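FOR IMMEDIATE RELEASE
Wednesday, July 28, 2021

Drinedard opens its Kereama kitchen for the washing-up season

Hi everyone! I run the kitchen side of things at Drinedard, and I've been asked to write this one myself, so please forgive me if it sounds more like a letter than a press release.

Starting today, our demonstration kitchen in Kereama is open to anybody who wants to come and talk about the least glamorous half of cooking – the clearing up. We've had cooking classes in the building for years and they fill up fast. Then the food gets eaten, everyone goes home, and there's a sink full of mugs and plates left to deal with. I wanted a class for that part, and now we have one. It's called Bravuvlow (yes, I picked the name, and yes, I had to spell it for the sign maker more than once).

The room is white cabinets with silver bar handles, and a white marble countertop with a little gray veining that carries on up the wall as the backsplash. The double sink is stainless steel with a tall gooseneck faucet, and the dishwasher is just to the right of it. I love that arrangement. You can scrape, rinse and load without walking across the floor with something dripping in your hand, and if you only take one idea home from us, I'd be happy for it to be that one.

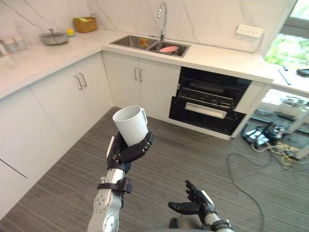

Do I need to rinse a mug before it goes in the dishwasher?

A quick swirl of water is plenty for coffee or tea, as long as you're running the machine the same day. If the mug is going to sit overnight, give the inside a wipe with a soft sponge first. Milk is the one I'd always rinse right away.

That question came up so often in our trial sessions that we put it on the first page of the handout. The handout is 2 sheets, printed on both sides, and you're welcome to copy it and stick it on your own fridge. It covers what goes on the top rack, how to keep plates from leaning on each other, when to reach for the drying rack instead, and what to do about a pot with something burned onto the bottom (soak it, have your dinner, come back later!).

Each Bravuvlow session lasts two hours. We start with a messy counter and everyone picks a job. I try to stay out of the way for the first stretch, then we stop and compare notes about who rinsed what and why the plates ended up where they did. People have strong feelings about this stuff. I've seen perfectly calm adults get quite heated over which way a fork should point, and I've changed my own mind about it more than once.

We also spend time on the countertop. Marble is lovely, but it doesn't like lemon juice or vinegar, so we show you how to wipe up a spill with plain warm water and a drop of mild dish soap, then dry it with a soft cloth.

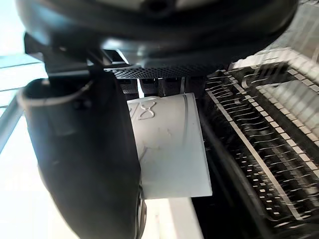
The cloths, by the way, come from Civik, who are supplying us with 656 of them for the season. They're cotton, they wash well, and you get to keep one when you leave. Please don't use fabric softener on it – it'll stop soaking things up.

Sessions run three times a week until the end of November. There's no charge, but you do need to book ahead at the front desk in Kereama, in person or by phone. Wear shoes you don't mind splashing. Kids are welcome with a grown-up, and we have a step so they can reach the sink.

If you're writing about us, you're very welcome to come along to a session and join in. Ask for the Drinedard kitchen at the desk and they'll find me. I'll put a towel in your hand, so come ready to dry!

About Drinedard
Drinedard runs cooking and household classes for beginners of all ages at its building in Kereama.

ENDS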